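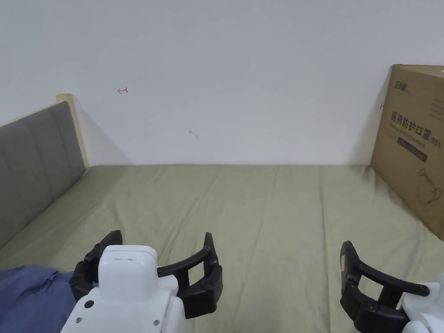 침대 위에서 대기 중인 그리퍼 두 개. 시트는 세이지 그린.

디도브(Didov) 양팔 키트 써본 후기. 길게 쓸 시간이 없어서 생각나는 대로 적는다.

일단 대여로 받았다. 22일짜리 체험 플랜. 구매가가 부담돼서 대여부터 해본 건데 잘한 것 같다. 보증금 300달러는 반납하고 검수 끝나면 돌려준다고 함. 아직 못 받았음.

설치. 설명서가 좀 불친절하다. 왼팔 오른팔 케이블 색이 똑같아서 처음에 바꿔 꽂았고, 왼쪽을 움직이라니까 오른쪽이 움직여서 한참 헤맸다. 결국 테이프 붙여서 표시함. 이런 건 좀 공장에서 해주면 안되나.

내가 시켜보고 싶었던 건 침대 정리. 컵 집어서 옮기는 데모는 다들 올리니까 됐고, 천이 궁금했다. 얇은 담요 한 장 반으로 접기, 그 다음에 시트 주름 펴기. 순서는 이렇게.

그리퍼 얘기부터. 하우징은 흰색, 손가락은 검은색이고 마디가 있어서 갈고리처럼 휜다. 생긴 건 좀 집게벌레 같은데 천 잡는 데는 이 모양이 괜찮다. 담요 모서리는 거의 한번에 집는다. 문제는 매트리스에 딱 붙은 시트. 평평하면 집을 데가 없어서 손끝이 그냥 미끄러진다. 주름이 살짝 잡혀 있어야 그걸 물고 당김. 그러니까 주름을 펴려면 주름이 좀 커야 되는 거다. 웃김.

접기는 70번 정도 시켜봤고 그 중에 마음에 들게 접힌 건 절반 조금 넘는다. 실패할 때는 거의 똑같이 실패한다. 오른쪽이 먼저 놓아버림. 고객센터에 문의했더니 노에미 오초아(Noemí Ochoa)라는 분이 답장을 줬는데 놓는 타이밍 값을 조금 늦추라고. 늦췄더니 확실히 나아졌다. 답장도 빨랐음. 이건 칭찬.

소음은 생각보다 괜찮다. 밤에는 못 돌리겠지만 낮에 옆방에서 전화하는 정도는 문제 없었다. 속도는 느리다. 많이 느리다. 내가 하면 금방 끝날 걸 옆에서 팔짱 끼고 보고 있게 된다. 근데 또 계속 보게 됨.

앱은 별로. 닌더스(Nindus) 계정으로 로그인해야 되는데 자꾸 풀린다. 동작 저장해놓은 거 한 번 날아갔고 그날은 그냥 껐다. 업데이트가 5월에 나온다는데 그때는 고쳐졌으면 좋겠다.

케리츠(Keritz) 것도 비교하려고 알아봤는데 그쪽은 한팔에 2,000달러. 두 팔 맞추면 답이 없음. 손가락도 일자형이라 담요에는 어떨지 모르겠다. 써본 분 있으면 댓글 좀.

그래서 살 거냐. 이 가격이면 아직은 안 산다. 앱만 고쳐지면 다시 생각해볼듯. 천 다루는 거 실험해보고 싶은 사람한테는 대여 추천. 집안일 덜려고 사는 건 비추.

반납 전에 베개 커버도 한번 해볼 생각인데 되면 여기 밑에 추가하겠음.

2018년 3월 28일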